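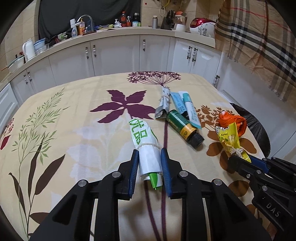

Ticket 1182
Product: Flaven Pantry (stock list app)
Component: label sync
Status: Open, workaround available
Reported: March

Summary
Items with Chinese characters in the name show as empty boxes after syncing to the Jinora label printer. Names in plain English print correctly.

Environment
Flaven Pantry on tablet, Onness sync service, Jinora printer on port 443. Stock list of 40 items, 27 with Chinese names.

Steps to reproduce
1. Add a snack item with a Chinese name.
2. Tap Sync.
3. Print one label.

Expected: name prints as entered.
Result: one empty box per character. Weight and shelf number are fine.

Log
09:10 Restarted sync service. No change.
09:25 Exported list to CSV. Characters intact in the file, so the stored data is good.
09:50 Printed the same CSV from a desktop. Characters correct.
10:15 Compared print jobs. Tablet job requests the Pálfi font, which has no Chinese set. Desktop job uses the printer default.
10:30 Changed tablet font to Printer Default. All 27 labels correct.
11:05 Synced again. Font setting went back to Pálfi.

Workaround
Set the font after each sync, before printing.

Next action
Passed to sync team to check why the font setting is overwritten.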